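Skellow rénove l'éclairage de son sous-sol

Le remplacement des tubes fluorescents du niveau bas débutera en octobre chez Skellow. Les réseaux resteront apparents au plafond et l'escalier en bois sera conservé.

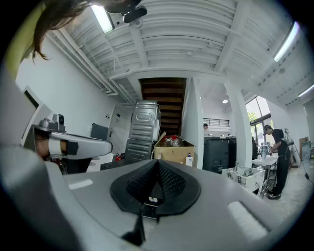
Le lot électrique, confié à Plinduro, porte sur 51 points lumineux et jusqu'à 15 % de câblage à reprendre. Selon Riet Van Rooij, chargée du suivi, les coupures seront limitées à 87 minutes par intervention, après 18 heures.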